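Stitching practice, again 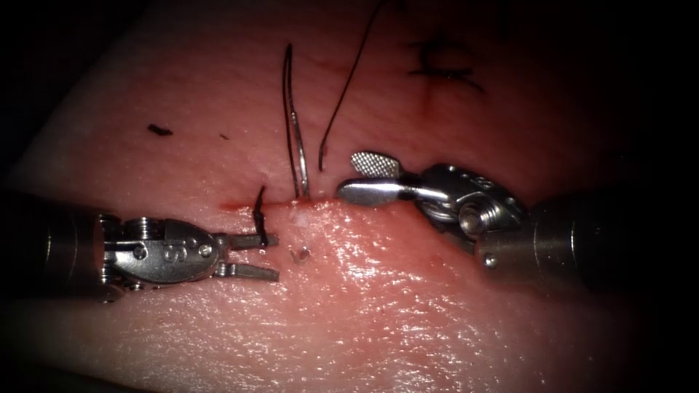
Suturing has eaten my week. Fouzia says 15 minutes a night on the pad and no more, so of course I did nearly 41 and my neck is killing me. Spacing still all over the place. I like a short cut line best, like the one on this pink pad, with the little black tail standing up at the left end, becuase then you've somewhere to measure the next bite from. Long cuts, I drift.

Must ask Humaira about thread, the Salance stuff keeps knotting on me. Tails too short as well. Trim later, tie first!! Right, bed. More tommorow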